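Robot Faults and Safety
Session 4: The gripper that "lost calibration"
Instructor: Margaux Sabatier

Read this before the lab. The report we are working from is two pages long, written by Luzius Wieser, and it blames calibration. I have my doubts, and you should have some too by the time you hand in your answer.

What we know: the Jilisness hand gripper reported a closed grip 15 times in January. On 8 of those, the part was not held. The width reading said one thing and the jaws had done another. Recalibrating cured it for 2 days.
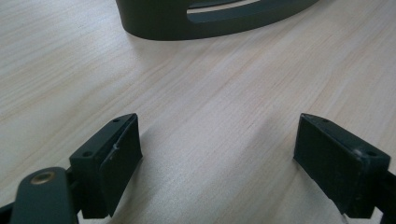 Calibration is the word people reach for when they have run out of patience. Ask what the reading measures. On this tool it comes from the motor side, so anything loose between motor and pad is invisible to it. Look at the left linkage arm, with the brass-colored insert set in its rounded end, then follow the path out to the finger and its pad. The left pad also has a small pale scuff on its face. Wieser's report takes a mark like that as proof of a collision. I don't buy it – a scuff has no date on it, and nobody logged the condition of the pads when the tool was new.

The safety side is worse. Software that trusts "closed" will go on to lift, and the Nambiar cell had no second check of any kind. A dropped part was treated as an operator error four times before Yannick Courtois stopped the work. 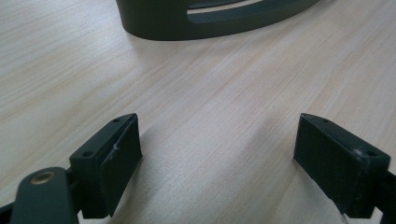
Courtois wanted a separate part-present sensor. The vendor offered a firmware update. Neither was tested against the fault before the cell went back into service, and I would not sign off on either one without that test.

For next time:
Write down one measurement that would prove the calibration story wrong.
Say who is allowed to restart the cell after a false grip, and on what evidence.
Bring the Sivley incident form, filled in. "Unknown" is an acceptable cause. "Wear and tear" is not.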